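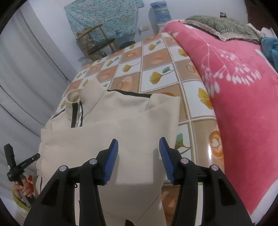 Right, fleece thread, as promised to the three of you who asked. I've been sorting the winter stuff before it goes up in the loft and I have Opinions.

1/ Zip it up before you fold it. All the way to the collar! I used to leave mine open and the two fronts would slide off in different directions the second I picked the thing up.

2/ Collar pointing away from you, then smooth it down with flat hands. A stand-up collar will not lie down however nicely you ask, so let it stand and fold everything else round it.

3/ Sleeves are where I lose my temper. Fleece bunches. You tuck one sleeve behind, go to do the other, and the first one has crept back out at the side and made a lump.

4/ Huw Lloyd swears by rolling (hi Huw). I tried it on the cream one and got a very fat sausage that unrolled itself in the drawer. Fine for a rucksack, no good on a shelf.

5/ Cream, by the way, was a daft colour to buy. I love it, the black piping makes it look miles smarter than a fleece has any right to, but it has met tea, gravy and next door's dog since June and it shows every single one of them.

6/ Washing: 30 degrees, inside out, no softener, zip done up. Then flat on the airer overnight. I did tumble one once, a navy one from Metska, and it came out feeling like a doormat. RIP.

7/ Several of you are asking about the tablecloth instead of the folding, which, rude, but fair. Ginkgo leaves and cups of coffee, white and peachy orange squares. Sabina Akanda found it on a market stall and got me the end of the roll. No, I don't know the make, sorry!!

8/ It's wipe-clean, so it's where all the folding happens now. The bed is too soft and the cat owns the sofa. Only snag is that a slippery fleece on a shiny cloth goes for a wander if you push too hard.

9/ Storage: I got a zip-up bag, 68 litres, and it takes nearly all the family's fleeces if you put the thick ones at the bottom. Do NOT squash them in a vacuum bag. Mine came out with creases that lasted till Christmas.

10/ Karthik Pramanik has just replied that he keeps his on the back of a chair all year round. Karthik, this thread was written for you.

11/ Coats tomorrow if I can face it. There's a parka in the hall cupboard that doesn't fold so much as fight.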